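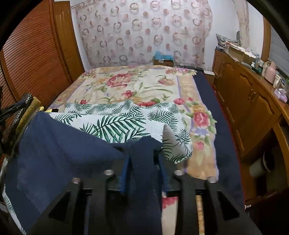 November, settling bench, tailings water from Jalitz

Picked up where the last entry left off. The second drum from Jalitz is open and stirred. The water is gray-brown with a thin rusty skin on top, same as the first drum. pH 3.4 on the bench meter, 3.5 on the handheld. I calibrated both this morning and I'm going with the bench meter.

The question is still whether the lime dose we worked out for the Laritz pit water will do for Jalitz too. The Laritz dose brought the pH up fine but the sludge was light and hung in the column. Jalitz has more iron in it, so the floc may be heavier. That is only a guess until the columns have stood overnight.

Setup
Three columns, 500 mL each, filled from the same stirred bucket. Lime slurry made fresh, not the stuff in the brown bottle, which has a crust and should be thrown out. Column A got the Laritz dose. Column B got the Laritz dose plus half again. Column C got nothing and stands as the blank.

Stirred A and B fast for two minutes, slow for ten, then pulled the paddles. C got the same stirring. Started the clock at 10:40.

Readings
10:50. A is cloudy all the way down. B already has a visible line near the top.
11:10. B line is a third of the way down. A is starting to show one, but it's ragged.
12:00. B clear above the halfway mark. A clear for the top quarter. C looks the same as when it was poured.
2:30. B sludge bed looks settled. A still moving slowly. pH in A is 6.9, in B 8.8.

B is faster, but I don't like 8.8. The Kälin procedure wants the overflow under 8.5, and we'd be adding acid back at the end of the line. Something between A and B is the obvious next try. I'd go a quarter over the Laritz dose.

Turbidity on the raw water read 199 on the first pass. Repeats were higher, with the sample swirled better before pouring. I've written all of them on the sheet but would not trust the first one. Whoever reads these next, please swirl and then pour straight away. The solids drop out of the vial while you are looking for the cap.

Conductivity over 3000 in the raw water. The Evlow probe drifted while I was taking it and took a long time to come back in the rinse. It did the same last month. I cleaned the tip with dilute acid and it's better, though slow. Use the old probe for anything that goes in the report.

Sludge
Drew off the clear water from B and filtered the bed. It filters badly. The cake was still shiny after twenty minutes under vacuum, so the dry weight will have to wait until it comes out of the oven. Dish is marked JB, top shelf, left side. Please don't turn the oven up.

Left to do
Run the in-between dose, two columns this time.
Read A again first thing before anyone bumps the bench.
Ask the Jalitz site whether the drums were filled at the toe drain or at the pond. The labels say pond, the sample log says drain.
Order filter papers, we're on the last box.

Columns A and C left standing, covered with film. Lime bottle washed and upside down on the rack.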